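Prurton Work Surface Board, White

Home > Tables and Surfaces > Boards and Toppers

The Prurton board is a loose-laid white work surface for tables you would like to keep in good shape. It goes on top of the table you already own, stays put under its own weight, and lifts off again when the table is needed for dinner. There are no clamps, screws or adhesive strips.

Vitale makes the board in three sizes. All of them have the same finish, the same thickness and the same rounded corners, so two boards can be placed side by side without a step between them.

In stock. Ships Tuesday on orders placed before noon.

What it is for

Most customers buy a Prurton board for a table that does two jobs. Folding and sorting, wrapping parcels, cutting out patterns, potting seedlings, repairing small appliances and mixing paint all leave marks on bare wood sooner or later. A white surface also makes small parts easier to find. Pins, screws, beads and buttons show up well against it, and so do loose threads and crumbs.

The board is not a cutting board. A craft knife will score the finish, and a score line will hold dirt. Use a cutting mat on top if you work with blades. It is not a trivet either. Put something under hot pans, glue guns and soldering irons.

Choosing a size

Measure the flat part of your table top and leave out any rounded or beveled edge. The board should sit at least an inch inside the edge on every side. A board that hangs over the edge can tip if someone leans on it, and we do not accept returns on boards damaged this way.

Small: 24 by 18 inches. Fits desks, card tables and most kitchen carts.
Medium: 36 by 24 inches. Fits most dining tables for four.
Large: 48 by 30 inches. Fits dining tables for six and standard trestle tables. Two people should carry it.

If you are between sizes, take the smaller one. Containers and trays can stand partly on the table itself, but the board needs to be fully supported.
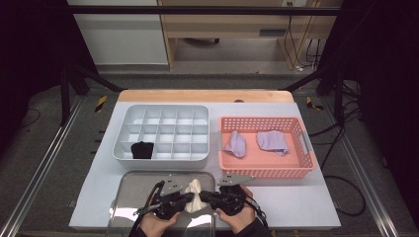

Custom sizes are available through the Prurton workshop. Send us the length and width you need and we will quote within 5 working days. Custom boards cannot be returned unless they arrive damaged or cut to the wrong measurement.

Surface and underside

The top has a matte finish. It does not throw back much glare from a ceiling light, which helps if you work in the evening. Pencil wipes off with a damp cloth. Ballpoint usually comes off with rubbing alcohol. Permanent marker may leave a faint shadow, especially if it has been left overnight.

The underside is covered with a thin gray backing that grips varnished, oiled and painted wood. It also holds on laminate. On glass it can slide a little when pushed from the side, and for glass tables we suggest adding the Pukix corner pads listed under Accessories.

If your table was oiled or waxed recently, wait until the finish has fully cured before laying the board on it. Fresh oil can soak into the backing and leave a dull patch on the wood.

Using it

1. Wipe the table and let it dry. Grit under the board will scratch the wood.
2. Lower the board straight down. Do not drag it into place.
3. Press on each corner in turn. If one corner rocks, the table top is uneven. A sheet of felt under the board normally fixes this.
4. Lift the board off once a week and wipe underneath, particularly in a damp room.

Spills should be wiped up the same day. The top surface will not absorb water, but the edges are sealed with paint only, and a puddle left against an edge can make it swell.

Cleaning

Use dish soap and warm water on a soft cloth. Avoid scouring powder and the rough side of a sponge, which leave shiny spots in the matte finish. Bleach is not needed and will turn the backing yellow if it runs underneath. The board does not go in the dishwasher.

Storage

Store the board flat under a bed or upright against a wall, as close to vertical as you can. Left leaning at a low angle for several months, the large size can take on a slight bow. If that happens, lay it flat with the bowed side up and put some books on it for a few days.

The small and medium sizes have a hanging hole near one corner. The large size is too heavy to hang.

Specifications

Color: white top, gray backing
Thickness: 3/8 inch
Maximum load: up to 300 pounds, evenly spread, on a fully supported table
Edges: painted white
Corners: rounded
Pieces per box: 1
Warranty: 3 years against warping and peeling in normal indoor use

Accessories

Pukix corner pads, set of 4. Clear pads that stick to the underside of the board. They peel off without residue from glass and metal. Test them first on painted wood.

Plarska felt sheet. Cut to size with household scissors. It evens out small dips in older tables and softens the sound of things being set down.

Plarska carry strap. Fits the small and medium boards. Not suitable for the large.

Shipping and returns

Boards ship flat in a cardboard box with corner protectors. Please keep the box until you have checked the fit, as we can only take back boards in their original packing. Standard sizes may be returned within 30 days if unused. The large size goes by freight, and the carrier will call to arrange a time. Delivery is to the front door.

Changes in this version

Boards made since April have the painted edge in the same white as the top. Earlier boards had a slightly warmer edge color. If you are adding a second board to an older one and want them to match, mention it in the order notes and we will check what is left of the earlier stock.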